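Print this page | E-mail this page

Section 4. Setting up the dehumidifier for the first time

This section covers the Vilela basement dehumidifier, both the bucket model and the model with the built-in pump. If you have the pump model, read 4.3 before you plug anything in.

4.1 Choosing a spot

1. Pick a level, hard floor. Thick carpet can block the lower intake and lets the unit lean.

2. Leave at least 2 feet of open space on the side with the air outlet. The other sides can be closer to a wall, but keep curtains and hanging clothes away from the grille.

3. Stay clear of the dryer vent and the furnace. Warm air blowing on the sensor gives a false reading, and the unit will cycle on and off for short periods.

4. Close windows and outside doors in the room. With a window open the unit will run all day and the reading will hardly move.

5. Stand the unit upright and leave it unplugged for 4 hours if it has been carried or shipped on its side. The oil in the compressor needs that time to drain back.

Caution: Do not set the unit in a bathroom, next to a pool, or in any place where water may splash on the cabinet.

Note: One unit will handle a single open basement. If your basement is split up by walls and doors, leave the inside doors open or plan on a second unit. The chart inside the back cover goes by floor area and by how damp the space feels when you walk in.

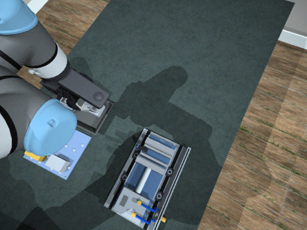 4.2 Power

1. Use a grounded outlet on its own circuit if you can. A chest freezer or a shop vacuum on the same circuit may trip the breaker when the compressor starts.

2. Do not use an extension cord. The cord supplied is long enough for most rooms, and a household extension cord can overheat.

3. Check that the plug sits tightly in the outlet. If it feels loose, have the outlet replaced before you go on.

4. Press the test button on the plug. The small light should go off. Press reset and the light should come back on. If it does not, unplug the unit and call the service desk.

Caution: Never stop the unit by pulling the plug. Press the power key, wait for the fan to stop, then unplug.

4.3 Draining

There are three ways to get rid of the water. Choose one before you start. You can change later, but the unit must be off when you do.

Bucket. Slide the bucket in until it clicks. The unit will not start without it. When the bucket is full the compressor stops, the bucket light turns red and a tone sounds. Empty the bucket, wipe the float with a dry cloth and slide it back. The float must move freely. Do not remove the float to make more room in the bucket.

Hose to a floor drain. You will need a standard garden hose, cut to length.

1. Turn the unit off and empty the bucket.

2. Remove the cap from the drain port at the back. Keep the cap. You will need it if you go back to the bucket.

3. Screw the hose on by hand, using the rubber washer from the parts bag. Do not use pliers.

4. Run the hose to the drain so that it slopes down the whole way. A hump or a loop will hold water and send the rest back into the bucket.

5. Put the bucket back in place. It must be in for the unit to run, even with the hose attached.

Pump (pump model only).

1. Push the clear tube into the pump fitting until it stops, then pull on it gently. It should not come out.

2. Run the other end up to a sink or out through a window and tie it down. The pump works in bursts, and a tube that isn't tied will jump out of the sink.

3. Press the pump key. The pump light comes on. It may be some time before any water leaves the tube, as the small tank inside has to fill first.

Caution: Do not run the pump tube outdoors when the temperature may drop below freezing. Switch to the bucket or a floor drain by November in cold areas.

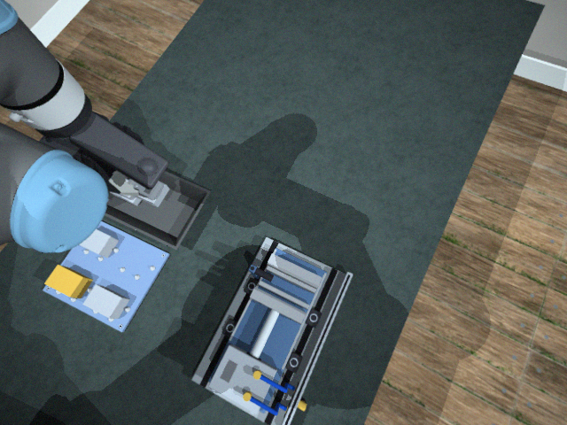 4.4 First run

1. Press the power key. The display shows the humidity in the room now.

2. Use the arrow keys to set the level you want. For the first few days, set it to 60 percent. Going lower right away makes the unit run without a break, and furniture or trim that has been damp for a long time can crack if it dries too fast.

3. Set the fan to high.

4. Let the unit run overnight. A wet basement holds a lot of water in the walls and the floor, so the reading may drop slowly and climb again when the unit is off.

5. Once the reading holds steady, lower the setting a little each day until the room feels right.

Note: The fan keeps going for a short time after the compressor stops. The outlet air will feel warmer than the room.

4.5 Filter

Take out the filter after the first week and rinse it under lukewarm water. New houses and newly painted rooms put a lot of dust in the air, and the first cleaning is usually the dirtiest. Let it dry fully in the shade before you put it back. After that, the filter light comes on every 500 hours of running time. Hold the filter key until the light goes off.

Do not run the unit without the filter.

If the display shows E4 after cleaning, the filter is not seated. Take it out, turn it so the tab faces you, and push until both corners are flush.

Section revised March 10, 2024. Changes: hose washer added to parts bag, step 4.2.4 reworded. Checked by Anežka Havlíček and Sushil Dhillon.

Print this page | E-mail this page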